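A place for everything: Marites Ambrosio on carts, keys and tidy drawers

Marites Ambrosio makes tea the way she does everything else, which is to say she gets it all out first, looks it over, and then begins. She has been putting store rooms in order for 13 years, first at a small clinic and now at Starnholm, and she was kind enough to give me most of a morning (and a very good slice of ginger cake).

"People think tidying is throwing away," she told me. "I hardly throw anything out! I just want to open a drawer and find what I was expecting to find."

When she arrived at Starnholm there were shelves right up to the ceiling and up to 400 small items with no settled home. She moved what she could into carts with drawers, and she talks about them with real fondness. The white ones with light blue drawers are her favourites, partly for the colour, I suspect, and partly for that rounded edge along the top.

"I've walked into enough sharp corners in my life, thank you," she said. "And it's on wheels, so I can pull it over to where the work is and push it home again at the end of the day."
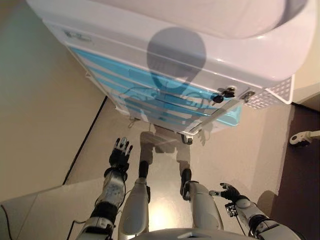
Keys, and who keeps them

I asked about the lock, and this set her off happily for quite some time. Her colleague Tadeo Paredes would like every key on a board by the door. Marites prefers hers left hanging in the lock while she is working.

"Tadeo and I have had this out over many lunches," she said, laughing. "He's very patient with me. At night they go on his board, and I don't say a word."

She was already refilling the pot, and wanted to know whether I labelled my own drawers at home. I had to admit that I don't.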